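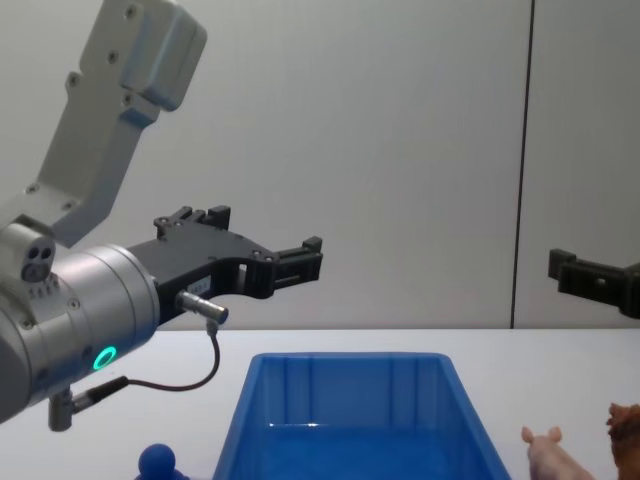

According to Su-chen Tsao, a label is any mark meant to be read off the thing it sticks to. Broad, but widely used. Early ones were tied on with string. Gummed paper came later.

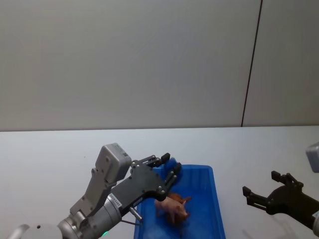

Self-stick types need no water. Cheap, quick, hard to peal off. The Hsu list gives 18 kinds, Levine only 15.
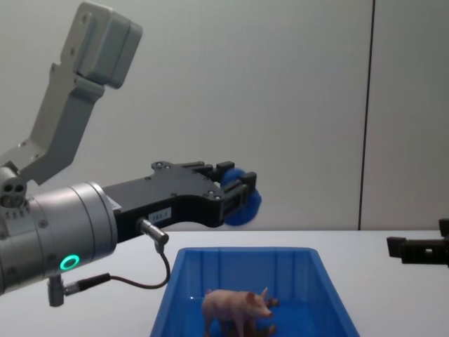

Small white label on the side of a black gripper

Print fades in sunlight. Ink choice matters,

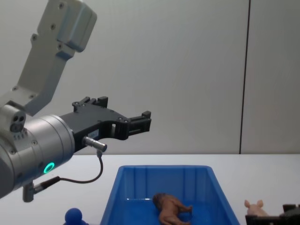

as does the glue, wich can dry out in storage. See also: Tag, Sticker.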